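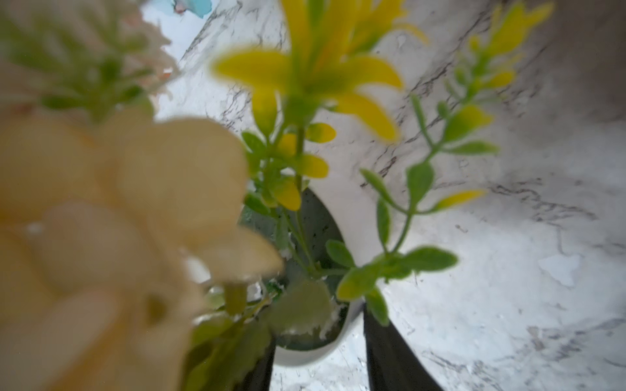

Korkor Issahaku replied that the second pressing of the Quartey EP should not have been announced before the first had reached every subscriber, and asked the label to confirm how many copies remained unsent.

Ratent wrote:
The label's notice states that 30 copies were held back at the plant with a fault on side B. Those subscribers have been offered a refund or a place on the second pressing. I consider this a reasonable arrangement and would ask members to read the notice before posting further.

Korkor Issahaku wrote:
I have read it. The notice does not say which copies are affected. Mine arrived in January with a clear skip in the opening minute of "Nostcombe", and I have had no reply to 2 messages.

Ekua Ansah wrote:
On behalf of Flinier Records, I apologise for the delay in answering. Members whose record skips on side B should write to the shop address with their order number and a photograph of the run-out groove. A replacement will be sent at our cost. The faulty record need not be returned.

lowpass34 wrote:
May I ask whether the dub version will be cut at 45 on the second pressing? The first was noticeably quiet when mixed beside other records — I had to raise the gain a good deal, and the hi-hats suffered.

Ratent wrote:
I do not agree that it is quiet. The dub runs to almost nine minutes and was cut with that length in mind. On a properly set cartridge the low end is excellent.

lowpass34 wrote:
My cartridge is properly set. I have compared it with the digital file on the same system, and the difference in the top end is plain.

Ekua Ansah wrote:
The dub will have a side to itself on the second pressing and will be cut at 45. The original mix and the shorter edit will share the other side at 33. The digital files remain as they were.

Korkor Issahaku wrote:
Thank you. I have sent my order number and the photograph this evening. I still hold that subscribers should be told first in future.

Ekua Ansah wrote:
Noted, and passed to the mailing list team.

Filed under: House & Techno > Labels and Pressings
Last updated: Oct 10, 2020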